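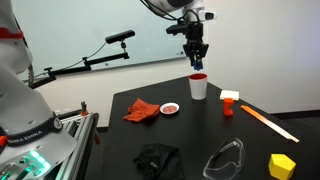 From: Liviu Mihăilă
To: Pisbridge tea and coffee list
Date: Monday, December 4, 2023
Subject: Re: Paper cups, which ones to order again

Hello Sutrisno, hello all,

Thank you for the long message. I answer only the part about the cups, the rest I leave to people who drink more coffee than me.

Sutrisno Khoo wrote:

> We are down to the last sleeve of the white cups with the red inside.
> Zernar sells them in boxes of 200, and the delivery is free if we take
> 2 boxes. Ciobanu has a plain brown cup which is cheaper, but I did not
> hold one in my hand yet. Does anybody have a strong opinion? Also,
> could people please write their name on the cup. On Friday evening I
> threw away a whole row of cups from the windowsill and I am sure half
> of them were used only once.

My opinion is for the white ones. I had the brown Ciobanu cups at my previous work, and the rim became soft before I could finish a tea. Maybe they improved them, I cannot say. If you want to compare, ask them for a few samples first – they sent us a small bag for free in April.

One thing against the white cup: with the red inside it is difficult to judge how strong the tea is. I take the bag out by the clock now, and it works well enough.

About the names, I agree, but the ballpoint does not write well on this paper. The Cikivik marker from the drawer under the kettle is better. Please put it back after, I already bought two of them this year.

If we order, I would take the 2 boxes. They can go on the top shelf, where the filter papers were before. The shelf is 50 cm deep, so please measure the box before you say yes to Zernar. I can pay and bring you the receipt on Thursday.

And the lids? We still have many, but I think they are for the older, bigger cup. Can someone try one?

Best regards,
Liviu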